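Home | Reviews | Workshop and Storage | Bins and Bulk Containers | Contact

Print this page | E-mail this page

Review: Prinstead Open Metal Parts Bin

Published 30/09/2018

The Prinstead open bin is a large, uncovered container of sheet metal, sold for the storage and hand-off of solid parts in workshops, schools, and small warehouses. It competes with the Fludus molded tub and the Charbonneau wire crate, both of which have been reviewed on these pages. The present review is based on a period of regular use that began in December. The bin was purchased at the listed price of $277, delivery not included.

Assembly

The bin arrives in one carton with the side panels already joined to the floor. The purchaser is required to fit the rear panel and to seal the seam where it meets the inner wall. The printed instructions cover this step in a single sentence, and the drawing that goes with it shows an earlier version of the product. Two persons should be assigned to the work. The manufacturer supplies no sealing tape, and general-purpose tape was used for the review unit. A purchaser who expects to move the bin often should plan to renew the tape from time to time.

Capacity and layout

The published load limit is 598 pounds, evenly distributed. The review unit was never brought near that figure. Normal contents consisted of rectangular blocks from the Pillania block set in red and green, in several lengths. The flat floor is the strongest feature of the design. Long pieces may be laid against the left wall and will stay in line, and shorter pieces may be set down at any angle in the middle with enough space left to take hold of them. 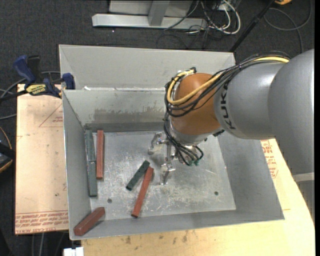

The outward slope of the side wall deserves particular mention. It permits a low reach into the bin without contact with the upper edge, and it was the feature most often praised by staff during the review period. The corners are less satisfactory. A thick block placed in a front corner tends to ride up against the walls and come to rest at a tilt, with one end raised. Users who require every piece to lie flat will need to place pieces in the corners with some care.

Finish and wear

The floor is bare metal and marks easily. Scratches and scuffs are to be expected wherever pieces are set down and dragged, together with pale patches in the areas of heaviest use. In the judgment of the reviewer this is a matter of appearance only. The painted inner rear wall is of greater concern, as wear along its lower part leaves a ragged dark strip that does not wipe off. A tougher coating at that height would be a reasonable improvement at this price.

The floor has small round holes. The instructions do not mention them. Small hardware such as washers and short screws should be kept in a separate tray.

Cleaning

Dust and grit may be removed with a dry brush. A damp cloth is suitable for the walls. Abrasive pads should not be used on the painted surface. The bin is too bulky to be tipped out by one person, and the contents should be removed before it is swept.

Noise

Solid blocks dropped on a bare metal floor are loud. Institutions that intend to place the bin near offices or classrooms should consider a rubber mat cut to size. The manufacturer offers one as an accessory for $34. It was not tested.

Comparison

The Fludus tub is quieter and lighter, but its rounded bottom causes long pieces to roll toward the center. The Charbonneau crate is easier to move and allows the contents to be seen from the side, although narrow pieces catch in the wire. For blocks, bars, and similar straight-sided stock, the Prinstead bin is preferred. For mixed small parts it is not recommended.

Recommendation

Recommended for fixed locations where the contents are large and solid. Purchasers should inspect the seam at the rear upon delivery and report any gap before the return period ends.

Reader comments (3)

benchdog_ohio
We have had ours for two winters. Agree on the paint. Ours started going at the bottom of the back wall within the first few months and the company would only send touch-up paint.

shopmanager4
Does anyone know if the mat covers the holes or if it comes pre-cut? The product page doesn't say.

R.T.
Mine came with no holes marked and I had to cut them myself. Otherwise fine. Still prefer the Charbonneau for carrying, but it's useless for dowels.

Print this page | E-mail this page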